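Kitchen & Laundry > Counters and Walls
Topic: peel and stick border over old backsplash, yes or no

dagdag_50
Started 5 September 2020

Renting, landlord ok with anything that comes off. Wall behind the counter is plain and boring. Want a patterned strip along the top part only. Counter stays, it's that beige marble look and I can't change it. Does a border fight with it or no?

cornholmkitchen
Do it. Wipe the wall with dish soap first, let it dry overnight. Overnight!! I did mine after lunch same day and it slid.

Faltard
Would not. Marble look is already busy, add scrolls on top and you get a headache. Paint the wall one color, done.

dagdag_50
Can't paint. Lease.

Faltard
Then leave it plain. Plain is fine.

nedix
Disagree w/ Faltard. Depends on color. Gray and black on a pale wall is calm enough, it's the brown and gold ones that go bad next to beige. Paid 40 dollars for mine and had 3 feet left over. Edges still down since May, except by the kettle — steam gets under there.

cornholmkitchen
What did you do by the kettle? Mine is lifting in the same spot

nedix
Moved the kettle lol. Tried clear caulk, looked terible, picked it off.

dagdag_50
nedix can you post it? mostly want to see the pattern next to the counter
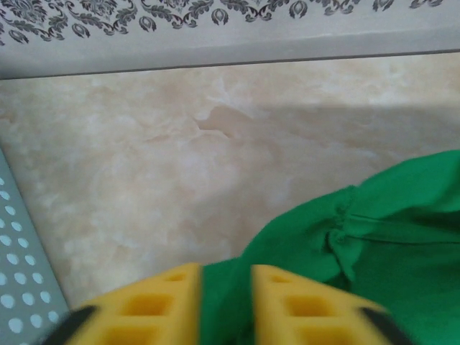
nedix

Damask, curly leaves. Pattern stays up top and it's plain pale wall under it down to the counter, so you get a break before the marble starts. That gap is what makes it work imo. 

Faltard
OK the gap helps. Still too much with the dots for me.

nedix
Fair. My kitchen tho

cornholmkitchen
I like the dots. Is the border one long roll or pieces? Matching the leaves at the joins made me crazy

nedix
One roll. Start at the corner you see least, peel a little at a time, don't pull the whole backing off. Use a level, not the counter edge, mine isn't straight

dagdag_50
Sold. Ordering gray. Will do the overnight thing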